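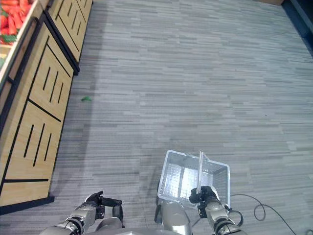 7/29/18

Sunday, so the building is quiet and I finally got a few hours alone with the produce stand. Notes for me and for whoever picks this up during the week.

First job was the plinth. I went along the foot of it on my knees with the flashlight and a damp rag, and the black base had picked up a gray line of carpet fluff the whole way. It wipes off fine but it comes back, so add it to the weekly list. The striped carpet hides dirt really well (too well, I lost a screw in it for 20 minutes). The slots in the front panels are a pain! A cotton swab is too fat once you get into the corners. Folded card works.

The light wood is holding up. I had worried about the Folen oil going yellow on us and so far I'm happy with it. One can did both sections with a bit left over, and it's on the shelf by the sink with the date on the lid. Please don't use the Bondum filler on the black lines, it dries shiny and you can see it from across the room. I tried it on an offcut and threw the offcut away.

Then the crates. I keep going back and forth on the layout. The Bright drawing has all the greens together at one end, which looks tidy on paper and dull in real life. I much prefer the orange right up against the dark green, and I like the tomatoes tucked in behind. The sweet potatoes can share with the tomatoes for now, although that crate is doing a lot of work and I'd give them their own if we had the room.
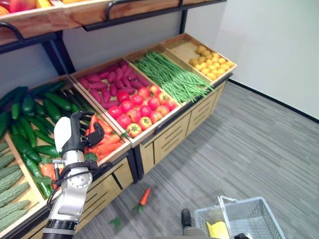 Lower tier, carrots next to cucumbers. One carrot in with the cucumbers, to go back.

Beans: still hanging over the front lip. I've tucked them in twice and they slide forward again, the crate is pitched too steep for anything long and skinny. Either a strip along the inside of the lip or a wedge under the front. I'd try the wedge first, it's five minutes with scrap. The little yellow fruits at the end have the opposite problem, there's only one layer of them and the wood shows through everywhere. More of those, or a smaller crate.

Order going to Jukenetti is item 438, two spare crates, same pale finish. They want 11 working days. I'll ask if they can do a shallower pitch while they're at it, and if not we take the standard ones and wedge those too.

Still open: upper shelf handles need a wipe, labels not started, rag bucket needs emptying (sorry, ran out of steam).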